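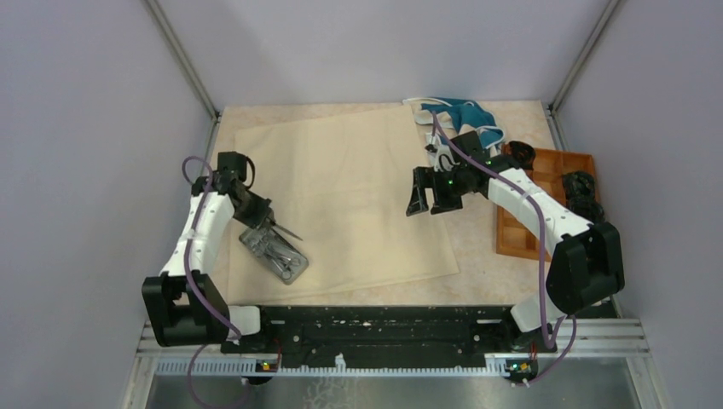

Casual tray setter (scissors, tweezers and their many relatives)

Flastater, Jerkgate, Stistatthorpe
Part time, weekday mornings, six-week contract with a fair chance of more

Flastater puts together instrument sets for colleges that teach first aid, podiatry and basic wound care. Students practise with them, return them in whatever order they please, and we put everything back where it belongs. The next term's intake is bigger than we planned for and we need another pair of steady hands at the bench.

The work is small, shiny and repetitive. You lay down a clean sheet, put a metal tray on it, and set the tray according to the card. Scissors, tweezers, the thin pointy things that all look alike until you've done a week of them. Then you do the next one. There are 200 sets to go out before the end of July and each of them should look as though one sensible person packed the lot.

What you'll be doing

Unpacking returned sets and sorting the contents by type
Checking that scissors open and close properly and that tweezer tips meet
Laying instruments flat in the tray with the scissors closed
Filling in the set card in writing that other humans can read
Putting aside anything bent, blunt or mysteriously sticky
Folding sheets (there's a way we like it done, and you will be shown, possibly more than once)

You won't be sterilising anything. These are teaching sets and never go near a patient. Cleaning is done in the next room before things reach you, although you'll be wearing gloves all the same.

Who we're after

Someone who sees a pair of scissors in a tray and feels a mild urge to straighten them. If the urge is more than mild, we should warn you that the sets leave the building and students will undo your work by lunchtime. 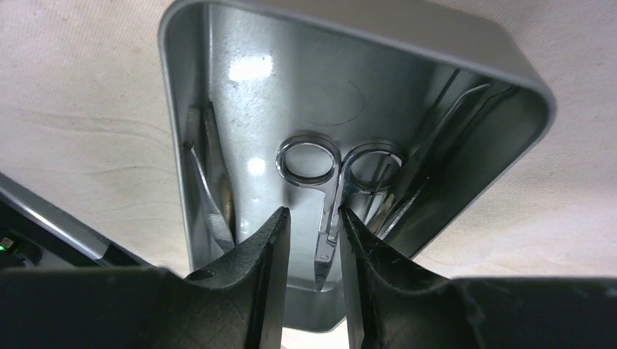 Good close-up vision helps, with or without glasses. Plenty of it is telling one slim steel tool from another when the light is bouncing off all of them at once, and the bench lamps only tilt so far. You should be comfortable picking up fine things by the right end. Past applicants have come from jewellery repair, dental reception, fly tying and a cake decorating business, and the fly tyer was the quickest we've had.

No health qualification is needed. We'll teach you the names. You'll get them wrong at first, and so do the colleges, judging by the order forms.

Hours and pay

Monday to Friday, 7 am to 11 am. Pay is at the casual packing rate, with the loading included, paid fortnightly. Tea and coffee are supplied. Biscuits are eaten in the kitchen and nowhere near the trays, and this is the closest thing we have to a company value.

You can sit or stand. The stools adjust, except the green one.

Getting here

The workshop is at 69 Jerkgate, behind the Uçar tile showroom. The 6 bus stops across the road. There is parking at the rear if you don't mind reversing out past the tile deliveries, who do mind.

How to apply

Send a page about yourself, plus a phone number and the mornings you can't do. Please skip the covering letter about your lifelong passion for stainless steel. We've had one and it made us uneasy.

Short trials are held on Tuesday mornings. You'll be given a mixed tray, a card and a clean sheet, and left to it for an hour, paid. Speed isn't scored. Closed-toe shoes, please, and long hair tied back.

Applications by email or through the letter slot at the front, clearly marked TRAYS, otherwise they go to the tile people.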